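LISTA DE VERIFICACIÓN PREVIA A LA GALA
Sala Thibodeaux · Retransmisión y pausas publicitarias
Revisión: jueves, antes de la apertura de puertas

1. Vías de evacuación
Conforme. Pasillos laterales despejados y señalización encendida. La fila 8 deberá quedar libre de trípodes durante toda la emisión.

2. Carga de la parrilla de iluminación
Conforme con observaciones. La empresa Pullex acredita un límite de 2000 kg. Falta la firma en la hoja del tramo posterior.

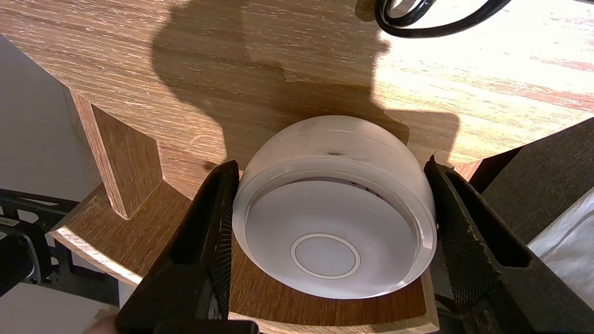 3. Cableado de las unidades móviles
No conforme. El tendido de Zuklow cruza el acceso de prensa sin pasacables. Plazo de subsanación: 30 minutos antes del ensayo general.

4. Paneles de patrocinadores
Conforme. Los soportes de Priron están lastrados y no invaden la alfombra.
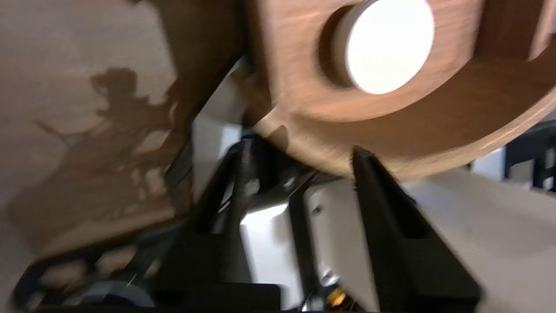

5. Atrezo y mobiliario de escena
Pendiente. El equipo de decorados debe presentar la relación de piezas que se manipularán en directo. Toda pieza con elementos salientes, como el pomo blanco y redondo sobre el disco de madera marrón, se comprobará a mano antes de entregarla a los presentadores. No se admitirán sustituciones una vez iniciada la emisión.

6. Aforo
Conforme. Casi 2000 localidades asignadas; el personal acreditado se computa aparte.

Resultado: apertura condicionada al cierre de los puntos 3 y 5.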